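Shop notebook, December, 4:40 p.m.
Restanport chest, the white again

Picking up where I left off before lunch. The chest from Restanport (the one with 1710 scratched under the lid, which I still don't entirely believe) has the old white layer on the front panel and a big bare patch where somebody went at it with a heat gun years back. The job is to fill the patch with something that sits quietly next to the old paint. I don't want it perfect, I want it so you stop looking at it from across a room.

Batch 74 went on a test board last night. On the board it looked great. Next to the chest it looked like a refrigerator door! Way too blue. I used the Zallari casein with plain chalk and a bit of titanium, and I think the titanium is the whole trouble. Kayode Shehu said so back when I ordered it and I told him he was being fussy, so, Kayode, if you're reading this in the shared book, go ahead and enjoy yourself.

Things I tried this morning, more or less in order. Knocked the titanium back by half: better, still chilly. Added a pinch of raw sienna: went straight to vanilla ice cream, no good at all. Started over with no titanium and only the chalk, and the coverage was terrible, though the color was finally in the right neighborhood. Then I put in the tiniest bit of the Choo red ochre, what stuck to the tip of a damp toothpick, and a smear of bone black to pull it down. I scraped that one onto card and it's drying on the shelf by the radiator.
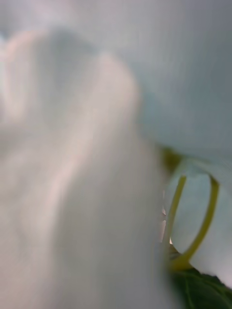
The ochre is the piece I kept getting wrong, and it's because I've been thinking of white as one color with dirt in it. Old white on a carved front is never one color. The high spots catch light and go warm, the hollows go gray, and your eye adds it all up and says "white" without checking with you. Same deal with the crumpled white stuff up close there: the top of the fold has a faint pink to it, the side where it curves away is soft gray, and you'd still call the whole thing white if anybody asked. So the patch needs both of those in it, or at least it can't fight them. A flat bluish white kills the shadow in the molding and then the panel looks like a cutout.

Wrote the recipe down before I could forget it. For a full jar: 1000 g of chalk, casein mixed per the Zallari sheet, red ochre by toothpick (I know, I know, I'll weigh it tomorrow), bone black about a third of whatever the ochre comes to. Strain it twice. The lumps in the last lot were my own fault, I dumped the powder into the water instead of letting it soak first, and then I stood there stirring like that was going to help.

Also changed my mind on the brush. The soft one leaves the surface too even. Whoever painted this thing used something coarse and didn't care much, and the ridges are half of why it looks the way it does. I dug out the hog bristle with the split handle and it drags just about right once the paint starts to tighten up. You get a short working window before it turns gummy, so do a small section, walk away, and don't go back in to fix it. I went back in to fix it.

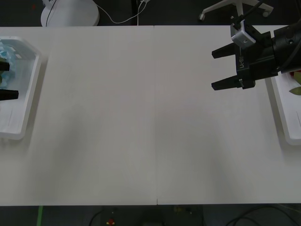 Which brings me to the lamp question. I've been judging everything under the bench lamp and that lamp is yellow, so I keep mixing toward blue to make up for it, and then I carry the sample over by the window and get a nasty surprise. From now on every card gets looked at by the window first, with the lamp off, and only after that under the lamp. The owner says the chest will live in a north-facing hallway in Jostport, so cool daylight is what counts anyway. Cards should be completely dry too. Casein dries a lot lighter than it goes on and I've fooled myself that way more times than I'd like to put in a shared notebook.

Haven't decided about a wax on top. Wax would warm it up a little and even out the sheen, but the old layer is dead matte except where hands have been on it around the lock, and I kind of love that. Maybe wax just that area, with a rag, and burnish it until it matches. Try it on the back of card 2 before going anywhere near the chest.

To do: order more chalk from Choo, the fine one, we're nearly through the bag. Ask Kayode if he still has the little scale. Write to Restanport about the hinge, the left one is loose and I'd like an okay before I touch the nails. Label the jars this time.

5:25, checked the card by the radiator. Still tacky in the middle, but the edge is dry and I like it a lot. Leaving it overnight.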